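Home Threads Topics Archive About Sign in

Machines and Chores: a thread on cups
Posted by Riet Claeys, 2020-11-27
Filed under: Home automation, Shop floor, Opinion
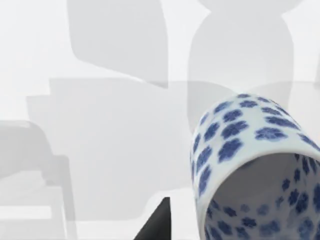

Tipped cup, blue flowers, gripper finger at the lower left of the rim. Simulated.

1/ People keep asking me whether a machine can empty the dishwasher yet. Short answer: parts of it, slowly, in kitchens set up for the purpose. The longer answer is mostly about cups, so this thread is mostly about cups.

2/ Background for new followers. I spent nine years on packing lines at Boersma and now I do evaluation work for Umongate. We test manipulation software for other people. I don't sell any of it, and I'm not naming whose policy scored what.

3/ A cup is a rude object. It's hollow, it has a lip, it's slick when glazed, and its useful grasp depends on which way up it is. Tip it over and the grasp you had planned is now pointing into the bench.

4/ A parcel has none of these manners problems. At Boersma we moved cartons all day with suction and hardly any thinking. Flat top, known size, known weight. That work is done by machine now and has been for years. It's a poor guide to kitchens.

5/ Look at where the finger is in the render. There's a thin strip of background between it and the rim. In a picture that strip is a gap. To a controller it's a number with an error on it, and if the error is bigger than the gap you are pushing the cup instead of picking it.

6/ Which brings me to depth. Glossy white glaze is hard on depth sensors. Highlights come back as holes or as noise. Simulation will hand you perfect depth if you ask for it, and policies trained on that get a nasty surprise at a real sink.

7/ Pattern is the other thing. Busy decoration gives a vision model plenty of texture to hold on to, which helps with tracking. It can also hide the edge you care about. On this cup the flowers run inside as well as out, so "patterned side is the outside" is a rule that would fail you. The plain lip is the better cue.

8/ Numbers, as promised to Karla Salinas, who has been after me for them since July. We ran 986 simulated picks of tipped drinkware on one policy. Two grasp types: rim pinch, and outer wall.

9/ Outer wall did better when the cup was on its own. Rim pinch did better in clutter. Neither result will shock anyone who has unloaded a rack with one hand while holding the phone in the other.

10/ The failures were more useful than the scores. The most common was a finger landing on top of the lip when it should have gone inside. The cup pivots, the arm carries on, and the software reports a success until it checks the grip.

11/ Please make your software check the grip. Gripper width after closing is a cheap signal. If the fingers have met in the middle, there is no cup between them. I have reviewed three products this year that skipped this.

12/ Marcelle Ferrand asked why we bother with simulation when a box of op-shop mugs costs next to nothing. Fair. We do both. Sim gets us volume and odd poses. The mugs tell us which half of the sim results to throw out.

13/ The mug rig runs at the Avham workshop. Ryszard Szulc resets it by hand between trials, and a reset takes him 30 seconds. A person puts a mug back upright in far less time than the arm takes to plan. Keep that in mind when you watch a sped-up demo video.

14/ On speed: I'd accept slow. If the thing ran overnight and the dishes were away by breakfast, I wouldn't care how long each cup took. What I won't accept is a breakage every other week, or having to stay up and watch it.

15/ Shop floor again. Joris Van Loon runs the returns bench at Stakano, where tableware comes back in mixed cartons. He trialled an arm for sorting. It coped with plates stood in a rack. Cups lying in shredded paper beat it, and those went back to people.

16/ His view is that he'd buy one tomorrow if the supplier would quote a figure for unattended hours. They quote picks per hour. Those are different questions -- his costs are all in the stoppages.

17/ So, where I'd put things today. Vacuuming a flat floor: yes. Moving known boxes: yes. Loading a fixed rack with one kind of cup: yes, with fencing and patience. Clearing a table after tea with mixed crockery on it: no.

18/ Folding laundry I'm leaving out. Different thread, different temper.

19/ Several replies say a softer finger solves the lip problem. It helps. A compliant pad forgives a small position error. It also picks up grease and needs cleaning, so you have added a chore to the machine that was meant to remove one.

20/ Others say put a camera on the wrist. Also helps, right up until the cup fills most of the view and you've lost the rest of the bench. We keep 2 cameras on the mug rig, one close and one well back, and the planner still gets confused by handles.

21/ Handles get their own write-up once Ryszard has finished the labelling. I'm taking suggestions for awkward drinkware in the meantime. Espresso cups are already on the list, as is anything with a saucer stuck to it.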